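며칠 전에 또 정리함을 살 뻔했다. 뚜껑이 반투명하고, 차곡차곡 쌓을 수 있고, 칸막이를 마음대로 옮길 수 있다는 그런 물건 말이다. 장바구니에 담아 놓고 결제 버튼까지 갔다가 노트북을 덮었는데, 그날 밤 내내 분해서(결제를 안 했는데도 분했다!) 이 글을 쓰기 시작했다. 제목을 붙이자면 '정리용품을 그만 사자' 정도가 되겠다. 남한테 하는 말 같지만 절반 이상은 나한테 하는 말이다.

나는 정리용품을 정말 좋아한다. 문구점에 가면 펜보다 펜 꽂는 물건 앞에 오래 서 있고, 남의 집에 가면 서랍 안이 궁금해 죽겠다. 물론 열어 보지는 않는다. 그래도 열어 보라고 하면 바로 열 준비가 되어 있다. 그러니까 이 글은 정리에 관심 없는 사람이 팔짱 끼고 하는 잔소리가 아니다. 서랍용 칸막이를 색깔별로 가져 본 사람이 하는 소리다.

## 트럼빌에서 거드포트까지

트럼빌(Trumville)에서 17년을 살다가 거드포트(Gudport)로 이사를 왔다. 거의 600킬로미터 거리라서 짐을 줄이고 또 줄여야 했다. 이삿짐을 싸 본 사람은 알 텐데, 그때만큼 자기가 어떤 인간인지 적나라하게 드러나는 때가 없다. 나는 내가 책이 많은 사람인 줄 알았다. 친구들도 다 그렇게 알고 있었고. 그런데 짐을 싸다 보니 책보다 부피를 더 차지하는 게 있었으니, 빈 통이었다. 빈 바구니, 빈 서류함, 언젠가 뭔가를 넣으려고 사 둔 빈 상자.

빈 통을 싸려면 큰 상자가 필요하다. 상자를 담을 상자를 사러 가는 길에 나는 좀 웃었고, 계산대 앞에서는 웃음이 사라졌다. 이사 업체 직원이 거실에 쌓인 걸 보고 "이건 안에 뭐가 들었어요?" 하고 물었을 때 "아무것도요"라고 대답하던 그 기분을 아직도 잊을 수가 없다. 그분은 친절하게도 아무 말 없이 그걸 트럭에 실어 주셨다.

그 통들 중에 포부나우(Povunau)라는 데서 나온 시리즈가 특히 많았다. 이 회사 물건이 나쁘다는 얘기가 아니다. 튼튼하고, 모서리도 매끈하고, 색도 예쁘다. 문제는 같은 시리즈끼리만 딱 맞게 쌓인다는 데 있다. 하나를 사면 옆자리가 비어 보이고, 옆자리를 채우면 위가 허전해지고, 그러다 보면 어느새 벽 한 면이 같은 색이 되어 있다. 그 안에 뭐가 들었는지는 아무래도 상관없어진다. 나는 한때 그 통에 다른 통의 설명서를 넣어 두기도 했다. 통에 설명서가 있다는 것도 지금 생각하면 참 신기한 일이다.

## 정리와 구매를 헷갈린다는 것

내 생각은 이렇다. 우리는 어지러운 걸 보면 불안해지고, 불안해지면 뭔가를 하고 싶어지는데, 그때 제일 쉬운 일이 사는 일이다. 버릴지 말지 정하는 건 괴롭다. 낡은 충전기가 어느 기계의 것인지 알아내는 일도 지겹다. 그런데 통을 사는 건 신이 난다! 배송을 기다리는 동안에는 이미 절반쯤 정리가 된 것 같은 착각까지 든다. 통이 도착하면 어떤가. 바닥에 있던 걸 그대로 쓸어 담고 뚜껑을 닫는다. 바닥은 깨끗해졌다. 충전기의 정체는 여전히 모른다.

이걸 나보다 훨씬 짧게 말한 사람이 있다. 예전에 같은 사무실을 쓰던 마를레니 코치뉴(Marlene Coutinho)인데, 내가 새 서류함을 안고 들어오는 걸 보더니 "그 안에 결정을 넣으려고?"라고 했다. 당시에는 무슨 소리인가 했다. 좀 얄밉기도 했고. 나중에 그 서류함을 열었더니 답장 안 한 편지와 갱신할지 말지 못 정한 보험 서류가 고스란히 나왔다. 갱신 기한은 지나 있었다.

물론 반론도 있다. 공구를 다루는 사람, 약을 챙겨야 하는 사람, 작은 아이를 키우는 집에는 제대로 된 수납이 필요하다. 우리 언니네 집 약 상자는 뚜껑에 잠금이 있고, 그건 당연히 있어야 한다. 내가 시비를 거는 쪽은 그런 필요가 아니라 용도가 너무 잘게 쪼개진 물건들이다. 티백 전용 서랍, 건전지 전용 케이스, 리본만 거는 걸이, 쓰고 남은 비닐봉지를 접어서 꽂는 길쭉한 통. 이런 것들은 쓰던 물건이 바뀌는 순간 할 일이 없어진다. 티백을 끊고 가루차로 넘어간 사람의 집에서 티백 서랍은 대체 뭐가 되나. 우리 집에서는 죄책감이 되었다.

그에 비하면 컵은 얼마나 너그러운가. 마시던 걸 다 마시고 나면 연필도 꽂고, 꽃도 꽂고, 동전도 넣고, 그러다 손님이 오면 씻어서 다시 차를 낸다. 네모난 컵이든 둥근 컵이든 마찬가지다. 가늘고 긴 물건이 책상 위를 굴러다닐 때 전용 거치대를 검색하기 전에 찬장부터 한번 열어 보자는 게, 어쩌면 이 글에서 내가 하고 싶은 말의 전부일지도 모르겠다. 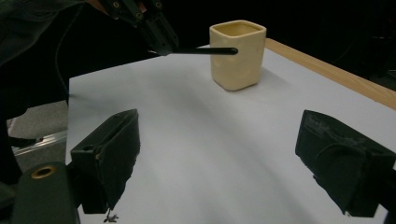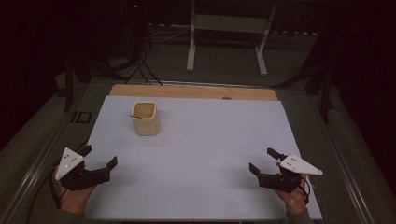
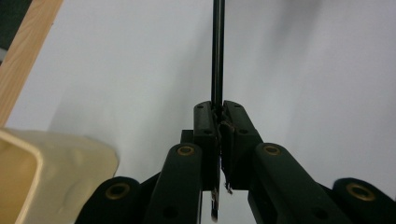 ## 아델레케 씨네 가게에서 배운 것

거드포트로 와서 처음 단골이 된 곳이 아델레케(Adeleke)라는 수선집이다. 옷도 고치고 가방도 고치고, 주인 기분이 좋으면 우산도 고쳐 준다. 이 가게에는 정리용품이라고 할 만한 게 없다. 실패는 과자 깡통에, 단추는 잼 병에, 줄자는 문고리에 걸려 있다. 처음 갔을 때는 솔직히 속이 좀 간질거렸다. 내가 손을 대면 사흘 안에 이 가게를 완전히 바꿔 놓을 수 있을 텐데, 하는 건방진 생각을 했던 것이다.

그런데 내가 코트 단추를 잃어버려서 비슷한 걸 찾아 달라고 했더니, 주인이 병 하나를 집어 들고 한 번 기울여 보더니 바로 꺼내 주었다. 라벨 같은 건 없었다. 자기가 매일 만지는 물건이니까 그냥 아는 거다. 그때 우리 집에 있는 라벨기가 떠올랐다. 이사 오기 전에 20달러를 주고 산 물건인데, 내가 그걸로 제일 많이 찍은 단어가 '기타'였다.

기타! 세상에 이보다 쓸모없는 라벨이 또 있을까. '잡동사니'는 그래도 정직하기나 하지. 우리 집에는 '기타'가 현관에도 있고 부엌에도 있고 침실에도 있었다. 건전지를 찾으려면 온 집 안의 '기타'를 순례해야 했고, 찾고 나면 대개 다 쓴 건전지였다.

물론 수선집 주인의 방식이 모두에게 통하지는 않을 것이다. 여럿이 같이 쓰는 공간이면 한 사람 머릿속에만 있는 지도로는 곤란하다. 내가 다니는 공동 작업실에서도 가위 자리가 정해져 있지 않아서 한동안 다들 예민했었다. 그건 벽에 못 하나를 박고 해결됐다. 가위 전용 수납 시스템을 제안했던 사람은, 음, 나였다.

## 그래도 예쁜 통은 예쁘다

여기까지 읽고 도로처 바라니(Dorottya Bárány)가 화를 낼 것 같다. 초고를 보여 줬더니 이미 화를 냈다. 도로처의 주장은 이렇다. 예쁜 통이 있어야 정리할 마음이 생기는 사람도 있고, 그 마음이 생기는 것만으로도 통값은 한다는 것이다. 운동복을 새로 사야 운동을 가는 사람이 있는 것처럼 말이다.

반박하려고 한참 생각했는데 잘 안 됐다. 사실 나도 그런 사람이라서 그렇다. 새 공책을 사면 일주일은 일기를 쓴다. 그 일주일 치 일기가 없는 것보다는 있는 편이 낫지 않느냐고 물으면 할 말이 없다. 다만 도로처의 부엌 찬장에는 같은 모양의 유리병이 줄을 맞춰 서 있고 그 안에 정말로 쌀과 콩이 들어 있다는 점, 그리고 우리 집에 있던 같은 종류의 유리병에는 공기가 들어 있었다는 점은 말해 두고 싶다. 같은 물건이라도 누구 집에 가느냐에 따라 팔자가 이렇게 갈린다.

게다가 통에는 돈 말고도 드는 게 있다. 자리를 차지한다. 월세를 내는 사람이라면 통이 서 있는 그 바닥에도 매달 돈을 내고 있는 셈인데, 우리는 통의 가격표만 보고 싸다고 한다. 먼지도 앉는다. 닦아야 한다. 투명한 통은 속이 보여서 좋다고들 하지만, 속이 보이는 바람에 속까지 예뻐야 할 것 같은 압박이 생긴다. 나는 투명한 통에 넣으려고 멀쩡한 면봉을 예쁜 면봉으로 바꾼 적이 있다. 면봉을! 귀에 들어가는 건 똑같은데.

그리고 이건 좀 치사한 얘기인데, 인터넷에 올라오는 정리 전후 사진도 이 일에 책임이 있다고 본다. '후' 사진에는 늘 새 통이 있다. 버린 물건이나 버릴지 말지 고민한 시간은 사진에 잘 안 나오니까, 보는 사람 눈에는 통이 다 해낸 것처럼 보인다. 나도 그런 사진을 올린 적이 있어서 크게 떠들지는 못하겠다. 내가 올린 '후' 사진의 오른쪽 바로 바깥에는 갈 데 없는 물건이 무릎 높이로 쌓여 있었다.

## 그래서 나는 이렇게 하기로 했다

5월이 될 때까지 수납용품을 하나도 안 사는 중이다. 거창한 다짐은 못 되고 그냥 버티는 거다. 뭔가를 담을 게 필요하면 먼저 집 안을 한 바퀴 돈다. 신발 상자, 금 간 대접, 뚜껑을 잃어버린 찻주전자 같은 것들이 의외로 선선히 나선다. 찻주전자에는 지금 빨래집게가 들어 있는데, 주둥이 쪽으로 하나씩 빼는 재미가 있다. (잘 안 빠진다. 그래도 한다.)

사고 싶은 게 생기면 종이에 적어서 냉장고에 붙인다. 지금 붙어 있는 건 5개다. 벽걸이 우편물꽂이, 냄비 뚜껑 정리대, 서랍용 칸막이, 신발장 선반, 그리고 케이블 정리 상자. 적어 놓고 며칠 지나서 보면 절반은 왜 적었는지 기억이 안 난다. 냄비 뚜껑 정리대는 아직도 갖고 싶다. 우리 집 냄비 뚜껑들은 정말이지 문을 열 때마다 쏟아진다. 이건 진짜 필요한 것 같은데, 내가 진짜 필요하다고 말한 물건의 역사를 생각하면 나도 나를 못 믿겠다.

버리는 건 더 느리다. 토요일 아침에 서랍을 한 칸만 꺼내서 식탁 위에 쏟고, 커피를 마시면서 들여다본다. 서두르지 않는다. 지난번에는 전에 살던 집 열쇠가 나왔다. 이미 새 세입자가 들어와서 자물쇠도 바꿨을 텐데 버리지를 못하겠더라. 정리 책에서는 이런 걸 사진으로 찍어 두고 버리라고 하는데, 찍어 놓은 사진은 또 어디에 정리하나 싶어서 그냥 다시 넣었다. 넣은 곳이 어디냐면, 맞다, '기타'다.

남은 포부나우 통들은 동네 나눔 게시판에 올려 두었다. 올리자마자 연락이 와서 기뻤는데, 가지러 오신 분이 통을 받아 들고 이런 말을 하셨다. "집에 같은 게 있는데 옆자리가 비어 보여서요." 나는 아무 말도 못 하고 뚜껑까지 챙겨 드렸다. 다음 주에 큰 것도 마저 가져가신다고 한다.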